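Search this blog
Type and press enter

Teaching a buggy to go straight, and other ambitions

4 min read

17th May

I have spent most of this month driving a small wheeled robot along a dirt road by remote control, so that it may one day do the same without me. Friends who remember me as a passenger find this funny.

The buggy is a Hondine, bought second-hand and older in spirit than the listing suggested. The idea is simple enough. I drive, it records what its camera sees and what my thumbs do, and later a program called Bronov chews through both and tries to work out what I'd do next. If I drive well it learns to drive well. If I sneeze at a bend, it learns that too.

My first 57 runs were in the car park at Braltow, which has smooth tarmac and painted lines. The robot became superb at Braltow. On dirt it behaved like someone looking for a dropped earring, so I started again on a proper road, with ruts, pebbles and dark patches that might be damp or might be holes. From down at buggy height I can't always tell which, and I have the advantage of having met a puddle before.

The leaves on the right are my other worry. They thin out into bare dirt with no real edge, so where the road stops is a matter of opinion, and I've been giving the robot a slightly different opinion on every run. Then there are the big trees against a white sky, which make everything near the end of the road go soft and pale.

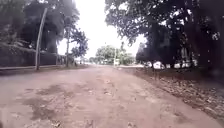
What I've changed

I now pick a line before I set off and stick to it, even when it's dull. I go round the dark patches, always with the same sort of gap. I stay well away from parked cars, for reasons of insurance.

I also do recovery runs, where I steer towards the leaves on purpose and then come back. Only the coming back gets kept for training. The Szabó handset has a little switch for marking that bit, and I forget to flick it one time in 3.

So far there are 3455 seconds of usable driving, and rather more of the other kind. Bronov wants a longer stretch on the left, near the wall, so that's next, once I've charged both batteries and found the other thumb grip.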